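Convocatoria de participantes: recogida de demostraciones de manipulación con pinza de mano

Hilgate, 15 de junio de 2023
17 compartidos · 2 comentarios

El proyecto Skoltum busca personas adultas para grabar demostraciones de tareas cortas de mesa. Con los datos se entrena una política de control que después se evalúa en un brazo robótico. No hace falta experiencia previa. En la primera fase se registraron 1.745 demostraciones válidas.

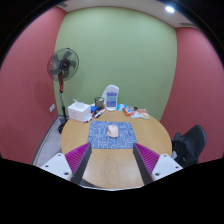
Cada participante completa 2 sesiones, con un máximo de 100 repeticiones en total. Se trabaja con una pinza de dos dedos que se lleva en la mano y que incorpora una cámara. La tarea básica se hace en una mesa redonda, con una alfombrilla azul en el centro, y consiste en coger un objeto, levantarlo y volver a dejarlo. Las repeticiones fallidas también se guardan, etiquetadas aparte.

La posición inicial del objeto cambia en cada repetición según una lista que lee el investigador.
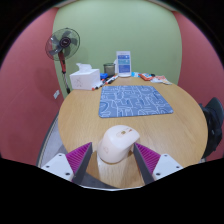 Entre bloques hay un descanso obligatorio. Se compensa el tiempo completo de la sesión, aunque el participante decida terminar antes.

Requisitos: ser mayor de edad, no tener lesiones recientes de mano o muñeca y poder acudir en agosto al laboratorio Mekonnen, edificio Skinley. Admitimos personas zurdas y diestras.

Las solicitudes se entregan en la recepción del edificio, indicando disponibilidad y mano dominante.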